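Workshop notebook, Rullham, Thursday

Started at 8:30. The plan for the day was the molded gray pieces for the Skuler order, and to decide what we do with the marks on the end faces. I write this partly for me and partly for whoever takes the bench next week, so please excuse the details.

First I sorted the crate that came from Urness. The delivery note says 135 pieces. I put away 22 of them, all for the same fault: the parting line stands up too high and you can feel it with the nail. It is possible to scrape it down, but it takes long and the surface becomes shiny in that place. Last time we scraped, Skuler sent the whole lot back with a polite letter. So this time I leave them as they are in the red tray, and they go back to Urness with a note. The tray is on the lower shelf, please do not mix.

The rest I wiped with a damp cloth and let dry on the rack for 30 minutes. No alcohol on this batch! In May we used alcohol and the gray went cloudy in the corners. I am still not sure if it was the alcohol or the cloth, but I prefer not to repeat it.

After the coffee I looked at the relief under the low lamp. With the light from the side it is much easier to judge the height of the lines. The drawing calls the two features on the curved wall "bow" and "arc", and in the workshop everybody just says the face. The bow is good on all pieces I checked. The arc is weaker, mainly at its two ends, where it runs out into the wall too soon. I think the tool is worn there, or it was never cut to the full depth. I wrote to Urness and asked when they last polished the mold.

The small round mark on the end face is a different problem. It is crisp enough, but it is so small that for the next version I would like it one size bigger. I tried a rubbing with soft pencil on thin paper, which gives a better record than my words. Three rubbings are glued on the next page. The first one is bad, I moved the paper. 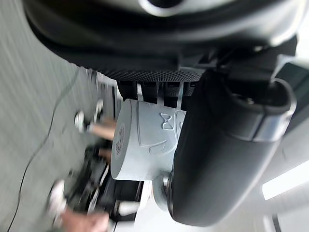

Skuler called at 11:40 and they see it in another way. For them the mark on the end can stay as small as it is, they only want the smile to be deeper, and they asked if we could add some paint in the line so that children notice it. Also they do not care for the bow very much and would drop it if this makes the tool cheaper.

I answered that I would think about the paint. My own opinion is no. Paint in a raised line has nowhere to sit, it would have to go beside the line, and then it looks dirty after a short time. A deeper arc is fine with me. About the bow I would wait, it is the feature that came out best and it seems a pity to remove exactly this one.

Afternoon. Made a small holder from scrap beech, so that the cylinder can lie on its side without rolling away when we measure. Two strips, glued at an angle, with felt inside. The glue is the Mallet one from the yellow cupboard, and the bottle is nearly finished. The first strip I cut too short and had to make again. The holder is now in the drawer under the scale, left side.

Cost question: Urness wants 700 to recut the arc only. If the end mark is changed in the same visit they will make a new offer, so it is better to decide both together – I asked Skuler for an answer before they close the order.

Open points:

Return the red tray to Urness, with the note.
Order glue.
Repeat the rubbing of the arc with harder paper, the thin one tears on the ends.
Ask in Rullham if the low lamp can stay on our bench.

Stopped at 17:15. The rack is still full, I will pack the good ones tomorrow morning.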